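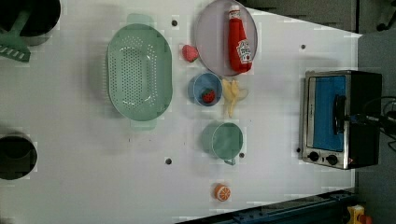

Most children own too many toys, and I include my own. When my daughter turned 4 we put everything she had on the living room floor, and I gave up sorting before lunch.

My neighbor Azra Zupan keeps a single shelf. What doesn't fit goes into a closet, and in January she swaps it. Her boys play longer with one set of pretend food than mine do with a whole room. I used to think she was strict. Now I think she is right.

The usual objection is that children need choice. They do, but a child facing 100 things picks up each one and drops it. Give the same child a bowl and a few pieces of fruit and you get a restaurant, then a hospital for fruit, then a store with very high prices.

Grandparents are the hard part. I asked mine to give swimming lessons or a day out. One agreed. The other bought a drum.

I would like toy stores to sell smaller sets, and I doubt they will. Parents can still put half of it in a closet tonight. It takes less than an hour, and most kids won't ask where it went.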